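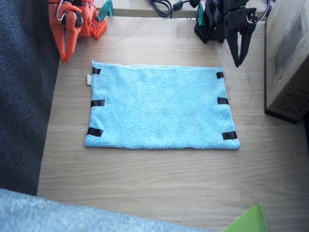
**Kann ein Lappen wirklich ohne Putzmittel putzen?**

Auf vielen Packungen steht, dass ein Mikrofasertuch nur Wasser braucht und trotzdem fast alles sauber bekommt. Das klingt nach Werbung, und bei Werbung darf man ruhig zweimal nachfragen. Von Weitem sieht so ein Tuch nämlich ganz gewöhnlich aus. Das hellblaue auf dem Holztisch könnte auch ein kleines Handtuch sein, so weich und voller Schlingen ist seine Oberfläche. Der Unterschied steckt in den Fäden.

## Was heißt »Mikro«?

Mikro bedeutet »sehr klein«. Eine Mikrofaser ist viel dünner als ein Haar von deinem Kopf. Sie wächst auch nicht auf einem Feld wie Baumwolle, sie wird in einer Fabrik aus Kunststoff gemacht. Viele dünne Fasern haben zusammen mehr Oberfläche als wenige dicke. Daran bleibt Staub hängen, und zwischen den Fasern ist Platz für Wasser.

Soweit stimmt die Sache also.

## Und was stimmt nicht?

»Entfernt jeden Schmutz« ist übertrieben. Krümel und Fingerabdrücke gehen meistens gut weg. Bei angetrocknetem Kleber oder Filzstift sieht es anders aus. Auch »macht keimfrei« solltest du nicht einfach glauben. Ein Tuch nimmt einen Teil der Keime mit, aber dann sitzen sie im Tuch. Wer damit weiterwischt, kann sie auf dem nächsten Tisch verteilen.

Über die Wäsche wird auf der Packung auch selten viel erzählt. Beim Waschen lösen sich winzige Plastikfasern, und ein Teil davon kann in Flüsse gelangen. Weichspüler gehört übrigens nicht dazu: Er legt sich auf die Fasern, und das Tuch wischt danach schlechter.

## Prüf es selbst

Nimm 2 saubere Tücher, eins aus Baumwolle und eins aus Mikrofaser. Mach beide gleich feucht und wische damit über gleich staubige Stellen. Wiederhole das an 3 verschiedenen Tagen und schreib auf, was du siehst, auch wenn die Baumwolle gewinnt.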